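Two-tray sorting for small workshop parts

Oakley Workshop Notes: storage and bench practice

Small parts go missing on a bench for two reasons. They roll, or they are put down on a surface of much the same colour. A pair of shallow plastic trays deals with both problems at very little cost, provided the trays are used in a fixed way and cleared at the end of each job.

Choosing the trays

Look for a one-piece moulded tray with a raised rim and rounded inside corners. Square corners collect swarf and are awkward to wipe. The rim should be high enough to stop a rolling screw but low enough that a hand can lie flat inside the tray. A rim of 18 mm suits most fixings.

Colour matters more than material. Red shows up white plastic fittings, bright zinc and most grey parts. It is poor for copper, brass and anything already painted red, for which a white or pale blue tray is better. Black trays hide rubber washers and blackened screws and are best kept for other uses.

Glossy plastic wipes clean easily but reflects overhead lighting. If a strip light sits directly above the bench, parts lying in the bright patch are hard to pick out. Turn the tray a few degrees or move it towards the front edge of the bench until the reflection falls elsewhere. Matt trays avoid this but hold on to grease.

Check the base before buying. Place the tray on a flat surface and press each corner in turn. A tray that rocks will walk across the bench whenever something is hammered or sawn nearby.

Setting out

Use one tray for parts waiting to be dealt with and one for parts that are finished. The waiting tray goes at the back, the finished tray at the front on the side of the working hand. Parts then travel in one direction only, and a glance at either tray shows how far the job has got.

Leave a gap between the two. If the rims touch, small items dropped at the join end up underneath. A hand's width is sufficient. 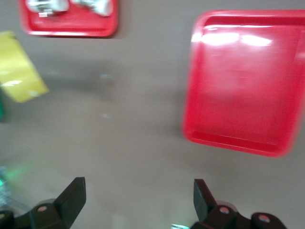
Two red trays on the bench top, the larger one empty.

The larger tray should be the finished one. Assembled parts take up more room than loose ones, and they should not be stacked, particularly if they have been oiled or painted.

Load the waiting tray lightly. Fittings with a separate collar, clip or insert should go in with that piece still attached, and be taken apart one at a time over the tray. Stripping a whole batch first saves a few minutes and usually costs more than that in matching the pieces up again. Eight fittings is a sensible batch for a tray of ordinary size.

Keeping trays from sliding

On a smooth bench top, plastic trays move when knocked. Possible remedies:

Rubber drawer liner cut slightly smaller than the base. Wash it in warm soapy water when it stops gripping.

Self-adhesive rubber feet, one near each corner. The Huker pattern is low enough not to upset the stability of a shallow tray. Degrease the plastic first and leave the feet overnight before loading.

A thin batten screwed along the back of the bench, with the trays pushed up against it. This suits a permanent sorting area but gets in the way of long work.

Double-sided tape is not recommended. It marks the bench and collects dust as soon as a tray is lifted.

Cleaning

Tip out loose debris before wiping, otherwise metal dust scratches the floor of the tray and the scratches hold oil. Wash with washing-up liquid and warm water, rinse, and dry with a soft cloth. Avoid cellulose thinners and acetone, which soften many plastics. Old label adhesive can be removed with white spirit on a rag, followed by a second wash. Test it first on the underside.

Fine scratches can be reduced with 1000 grit wet-and-dry paper used wet, in small circles. This dulls the surface, and on a tray that gives troublesome reflections the duller finish is an advantage.

Labelling

For work that has to be left part finished, write the job on a card and lay it in the waiting tray. Masking tape on the outside of the rim also works but should come off within a week or so, before the adhesive hardens. Jekari card holders clip over most rims up to about 3 mm thick.

Storage

Stack empty trays upside down so that dust does not settle inside. Trays left on a sunny windowsill fade, and some become brittle at the rim. Check stored trays each December and throw out any with cracks at the corners.

See also: drawer dividers; magnetic dishes; Clornutico parts cabinets, refitting the runners.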